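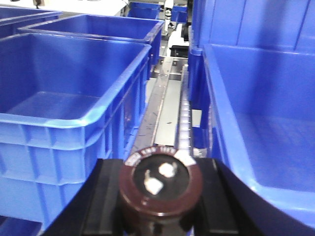

# Parts line, blue bins and floor

A few pictures from the capacitor corner of the Fliverix workshop in Trurnero, where we sort large capacitors into blue plastic bins. The stock for the November build came to 1,468 pieces, and 264 of those were the big can type with the reddish-brown sleeve. They go one at a time, upright, so the sleeves don't get scuffed. The conveyor with the metal rails and the white chain belt runs right next to the bins.

## The steel bar

The long bar passes in front of the blue crates. It's stainless, and it picks up every fingerprint and scratch in the shop. We wipe it down at the end of a shift and it looks the same again by morning. The open bin below was empty.
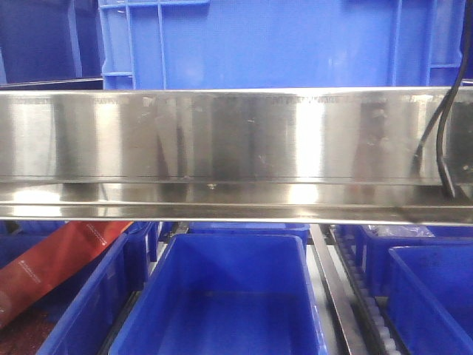 ## Crates

We went back and forth on the crates for a while. Gray ones were cheaper, but parts with dark sleeves are easier to spot against bright blue, and the ribbed sides hold up well when full crates get pushed together. Awasthi supplied the first 200.
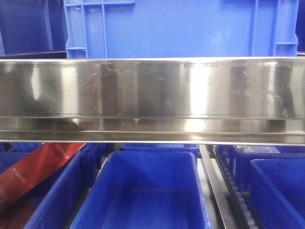
The second order came from Zada — same blue, slightly stiffer walls. Both kinds stack together without trouble, and we stopped keeping them apart after the first month. Labels go on the short side. Tape residue comes off with warm water and a plastic scraper.

## Floor and benches

The floor is light gray epoxy, redone before the benches went in. The benches are red with gray tops and leveling feet, and each has a lower shelf. Orange extension cords are easy to see on the gray, so we kept that color when we bought more.
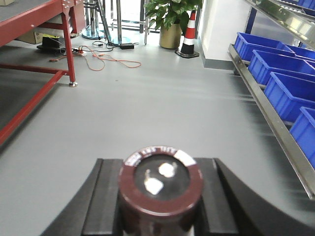 Bench power is still on the list. Drops from the ceiling would get the cords up off the floor, and the quote we have is for 709 dollars with the outlets included. The wall side would be done first, then the row nearest the door.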